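Trying Out Grippers on an Ordinary Desk

by Soudabeh Shojaei

I have been comparing two grippers for my arm this October, the Vullden and the cheaper Wondex, and I did nearly all of it on the same desk where I answer my mail. I don't have a spare bench, and I've come to think a lived-in desk tells you more – if a gripper can work around a plant and a monitor, it will manage most places in a house.

Start with a mug

Pick one you like but wouldn't cry over. A mug gives you a rim, a handle and a nice deep opening to aim for, all in one cheap thing from the cupboard. Turn the handle the same way for every run, and put a bit of pencil on masking tape if you need to find the spot again.
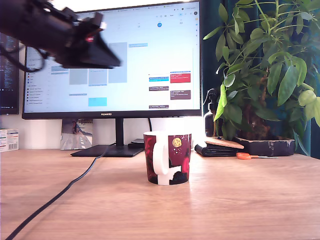

Keep both grippers on the same slow speed for the first evening. My friend Nkrumah Nyarko likes to go fast straight away, and he has bought more mugs than I have! I gave each one 81 tries before I let myself have an opinion, and wrote the results in a school notebook with a line for anything odd.

Dropping things in

Picking up is the easy half, I find. Letting go cleanly over a small opening is where two grippers that seem alike begin to part ways, so spend your time there. Choose something light with a rounded shape, open the jaws slowly, and stop a little above the rim so you don't knock it. 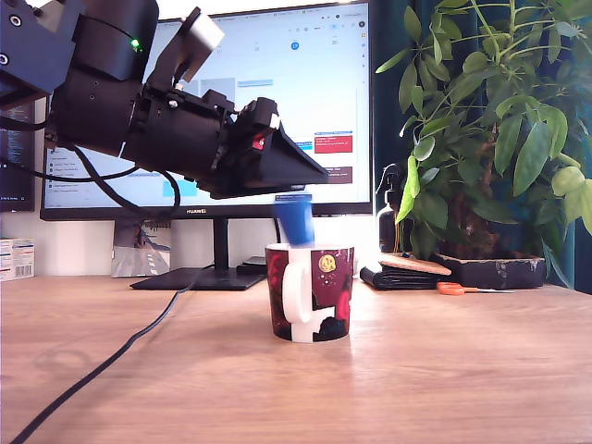

Looking after the cable

Leave a generous loop near the wrist and move the arm through its whole reach by hand, with the power off, before you start. Wide tapered jaws want more room than you'd guess, and a cable that is snug at rest will tug at full stretch. I use soft fabric ties and check them again whenever I change grippers.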